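3. Collecting the Demonstrations

3.1 What we set out to count

Most papers on learning from demonstration report the size of their training set as a single number, and readers are left to assume that a bigger number is a better one. We doubt this, and our own records give us reason to. Over the collection period we logged 538 attempts at the block stacking task. Of these, 400 were kept for training and 100 were held out for testing. The remaining attempts were dropped, for reasons given in Section 3.3. Had we reported only the 538, the set would look larger and would tell the reader less.

The task is a small one. An operator guides the arm to pick up one colored cube and set it on another, with a third cube left on the table as a distractor. The color of the cube to be lifted, and the color of the cube it should land on, are given to the operator as a short typed instruction before each attempt. We picked stacking because it is common in the literature and easy to score by eye. We do not claim it stands in for household or factory work, and we are wary of papers that say it does.

3.2 Setup and operators

Collection took place at two sites. The Emdale room has white walls and even light, and the Rolland room has a window along one side. We had planned to treat the two as interchangeable. They were not. A policy trained only on Emdale data did poorly on Rolland test starts in the afternoon, when sunlight reached the table, and did reasonably well on the same starts in the morning. We mention it early because a reader who sees only the pooled results in Section 5 would have no way to know it.

Operators steered the arm with a hand controller through Killex, our in-house recording software. Killex stores the joint positions, the opening of the gripper and the view from one fixed camera. It does not store force. Several reviewers of an earlier draft asked whether force data would have helped, and we can't say. Contact between two cubes is over quickly and is hard to judge from a picture, so there is a fair case that it would.

Operators got a practice period before their attempts were counted. We let them decide when they were ready. In hindsight this was a mistake, since some stopped practicing after a handful of tries and others kept at it for most of a session. The first counted attempts from the quick starters look very much like the practice attempts of the slow ones: long pauses, a wide approach, a second try at the grasp. All of that went into the training set as if it were skill.

3.3 What was dropped and why

We dropped an attempt if the recording was incomplete, if the operator used the wrong cube, or if the stack fell before the gripper had moved clear. The first two rules are easy to apply. The third was applied by whoever was at the desk, and we later found that people disagreed about it. A stack that leaned but stayed up was kept by one reviewer and dropped by another. We went back over 27 borderline attempts with a second reviewer, and the two labels differed often enough that we no longer trust the line between a "clean" and a "failed" example in our own data. We suspect other groups would find the same if they looked.

There is a wider worry here. By throwing out failures we also threw out most of the recoveries, where an operator starts badly, notices and fixes it. A policy trained on what is left sees a world in which the top cube nearly always arrives close to the right place. When it arrives somewhere else at test time, the policy has little to go on. The usual answer is to collect more data. More data of the same kind, filtered in the same way, leaves the gap where it was.

3.4 The last stretch of the motion

Our operators varied most in the final part of the placement, and we now think this part decides the outcome. Some brought the held cube in high, stopped, and lowered it straight down. Others came in at a slant and corrected sideways with very little room left. Both styles could end in a good stack. To a learning system they are two different lessons about the same moment, and averaging them gives a third motion that no operator ever made.

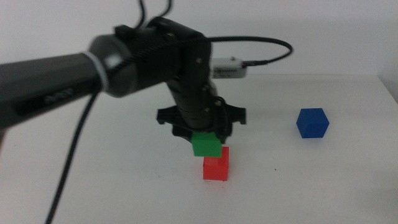 Figure 3. Placement phase of the stacking task: green cube in the gripper, red cube as the base, blue cube as the distractor.

We tried sorting the demonstrations by approach style and training on each group alone. The results were mixed. The straight-down group gave a policy that was slower and dropped fewer cubes, but that group was also made up mainly of attempts by the more practiced operators, so style and skill can't be pulled apart with the data we have. An earlier version of this paper stated the finding with more confidence than it deserved, and we have removed that claim.

The single camera adds to the problem. Small offsets along the viewing direction are hard to see, and operators standing at the table could see them while the policy could not. In effect, people were acting on information that never made it into the record. We tested a second camera briefly at Rolland, but only late in the project, and the sample is too small to report.

3.5 Comparison with the faster procedure

Partway through, we tried a shortened procedure we call Fastex, in which the cubes are not returned to marked starting positions between attempts. The operator simply unstacks them and begins again from wherever they land. Fastex cut the time per attempt to about half, and for a while we took this as plain good news.

The starting positions it produces are not random, though. Operators tended to put the cubes back down close to where they had just been working, near the middle of the table and within easy reach of the arm. The outer part of the table, which our test starts cover on purpose, hardly appears in the Fastex attempts. Policies trained on them scored well on central starts and poorly elsewhere - a result that a test set gathered in the same way would have hidden completely.

We kept the Fastex attempts in the training set but marked them, and all results in Section 5 are given with and without them. We would ask the same of others who report high collection rates. A rate says how quickly examples pile up and leaves open what they cover. In our case the slower procedure, with its marked positions and tedious resets, supplied nearly all of the variety the policy had to learn from.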